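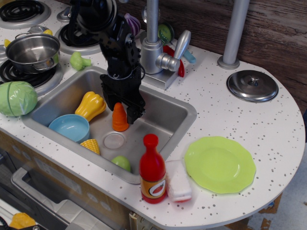 Give the loan striker a proper run

2024-11-30

I have watched Ivgate for 27 years and I can't remember enjoying a loan signing as much as this one. Magalhães arrived from Dastero in the summer with a bad ankle behind him and one league start in the whole of last season. Half our end groaned. I groaned too, I'll admit it, mostly because we had borrowed a forward from Dastero before and he spent his year with us looking at the bus timetable.

Well! What a joy it is to be wrong. He runs at people. He shouts for the ball when he is marked by two men, and then he gets it and lays it off first time and he's away again before either of them has turned round. Our wide players, who spent last year crossing to an empty six-yard box, suddenly have somebody to aim at, and you can see it in how they stand. Their heads are up.

So I was sorry to hear the moaning start again after the draw with Lultison in October. He missed two chances that day, one of them a bad miss, and on the walk back to the station I heard a man say we should send him home in the new year and save the wages. Send him home! Over one bad miss, in a match where he had made our goal out of a throw-in and a shove in the back.

My view is simple enough. A loan player should be picked every week he is fit, from the day he signs until the day he leaves, and a club that isn't ready to do that shouldn't borrow him in the first place. I know the argument against. Why give minutes to another club's forward when there are lads from our own youth side waiting? I love seeing a local boy come on, I was in the ground for the last three debuts and my hands hurt from clapping. But a young forward learns more by playing twenty minutes next to Magalhães than by playing ninety on his own with the ball sailing over his head. We saw that against Lultison too. The substitute had never looked so comfortable, and it was because somebody older was dragging the centre-half out of his way.

Then there is the matter of goals, and the way we count them. He has four so far. People say four is thin for a striker in a side near the top of the table, and if you only read the scores I can see why. Go and watch the second goal in the cup tie again, though. He never touches the ball. He makes a run to the near post that he must know is useless to him, two defenders go with him, and our left-back (our left-back!) has time to take a touch and pick his corner. I have watched it far too many times and I still grin at the defender on the line pointing at the wrong man.

I'd also say a word for the away end, where the mood is much better. There were 249 of us at Dastero's place for the friendly before the season, and the home fans sang his name when he warmed up in our colours. They knew what they had. Supporters don't do that for a player who has sulked his way out of the door.

What worries me is the manager's habit of taking him off on the hour whenever the game is level. It has happened in five of our 13 league matches, and each time we have dropped deeper and the full-backs have stopped going forward. Maybe the ankle needs looking after, in which case fair enough, and I'd happily be told so. If it is only caution, I wish he would be braver. A forward who has been out for most of a year needs the last half hour, when legs are heavy and gaps open up – that is when he'll get his sharpness back, and I think the goals will come with it.

As for buying him outright in the summer, I would do it tomorrow, but I'm not the one signing the cheque and I don't know what Dastero would want. Let's leave that for the spring. We have him until May. There are plenty of cold afternoons left, a good few of them at home, and I'd like to spend them watching him play the full ninety with the rest of us making some noise behind the goal. The next one is a noon kick-off, so bring a flask.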